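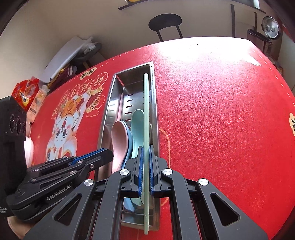

Questions about the GenRobot.AI hand grippers

Which tasks do you record?
Small table tasks, mostly with spoons, sticks and the steel caddy. We do them at a normal kitchen table. The red cloth stays on, so the recordings can be compared with each other.

How many grippers do I need?
We work with 2, one for each hand. If you have only one, you can start with it, but then leave out the tasks where one hand must hold the caddy.

Why do you practise with thin sticks?
A spoon has a wide handle and forgives many mistakes. A stick turns between the pads when you press it a little beside the middle. Please begin with the spoons and go to the stick when your hand is calm.

How long is one recording?
We stop at 24 seconds. Longer ones are difficult to cut afterwards, and the arm gets tired.

How many recordings do you have?
At the last count in June it was 714. From the first 65 we keep only a few, because the light was changing too much.

Can I use another caddy?
Yes. It should be heavy enough that it does not slide on the cloth. Write in the notes which one you took.

What is Troton?
It is our small program for sorting the recordings. It runs on an old laptop. The arm which will learn from them is called Kravchuk, and it is still without its wrist.

May I visit the workshop?
The shared workshop in Dridberg is open on Sunday. Please write before you come, the bell is not working.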